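Rules for Robots That Work in Kitchens

Robots have been building cars for a long time. In a car factory, the big robots usually stand inside a fence. If a person opens the gate, the robot stops. That is a simple rule, and it works well.

A kitchen is harder. People walk in and out. There is hot water, steam, and glass. There is also food, and somebody is going to eat it. So a robot that helps with cooking has to follow two kinds of rules: rules about keeping people safe and rules about keeping food clean.

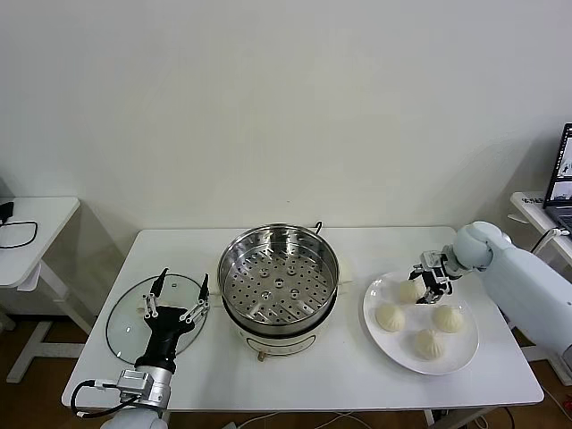 Two robot arms at a table with a steamer, a glass lid, and a plate of buns.

Where do the rules come from?

Some rules are laws. A law is made by a government, and everyone has to obey it. Other rules are called standards. A standard is a set of instructions that experts have agreed on. It might say how fast a robot arm may move when a person is close, or how hard it may push before it has to stop.

A company can also make rules of its own. These are often called good practice. They cover small things that a standard leaves out, like who wipes the table and where the lid goes.

Keep the work space clear

Before a robot starts, a person should look at everything it can reach. Anything the job does not need should be put away. Bags, cups, and phones do not belong there. The things the job does need should each have a place, so that the arms do not have to cross over each other to get to them.

Floors count too. A cord on the floor can trip a person, and a person who trips may grab the nearest thing, even if it is a moving arm. Cords in a walkway should be taped down or covered.
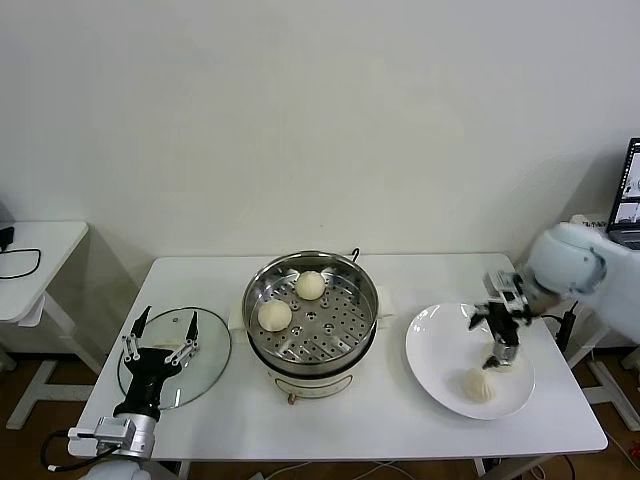 Hot things need extra rules. Steam burns skin quickly, and a metal basket stays hot after the power is turned off. Water boils at 212 degrees Fahrenheit, and steam can be just as hot. People sometimes think a robot's metal fingers will not mind the heat, but the motors and wires inside can be damaged. A good rule is to practice each new job cold first. The robot goes through all the moves with the heat off while a person watches. Only when the moves are right does anyone switch the heat on.

Do not put your hands in

This is the rule children ask about most. What if a bun rolls off the plate? Can you just pick it up?

No. You stop the robot first. A robot that is standing still may only be waiting for its next instruction — it can start again without any warning. Every robot should have a stop button that a person can reach without leaning over the arms. Everyone in the room should know where it is, including visitors. 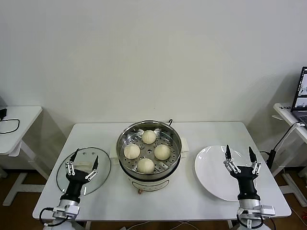

Food rules are older than robots. A cook washes his or her hands, and a robot's fingers have to be cleaned as well. That can be tricky when the fingers have a lot of joints, because dough and crumbs get into small gaps. It helps to plan which surfaces the food will touch. When four buns are sitting in a steamer tray and the plate next to it is empty, that plate should already be clean and ready for them. A plate that held raw dough should be washed before cooked food goes on it.

Check the gripper

A gripper is the part of a robot that takes hold of things. It should be looked at before work begins and again at the end of the day.
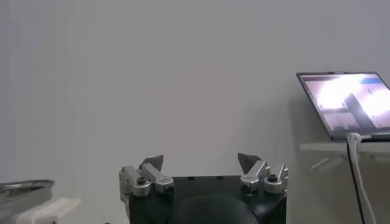
Loose parts are a problem in any machine that handles food. If a screw works its way out, it could end up in somebody's lunch. The person doing the check looks at the fingertips for chips or cracks and makes sure that every screw is tight. Some grippers have hex screws on the outside of the fingers, where they are easy to see. Others are hidden under covers, and the covers have to come off. The result goes in a notebook, even when nothing is wrong.

Words to know

Standard: a set of instructions that experts agree to follow.
Good practice: a sensible way of doing a job, even if no law says you must.
Gripper: the part of a robot that holds things.

More from Gritis Kids
How a Robot Knows Where Its Arm Is
A Visit to the Skenness Bread Factory
Why Elevators Have Inspectors
Who Fixes the Punard Ferry?

Contact us | © 2018 Gritis Kids | Back to top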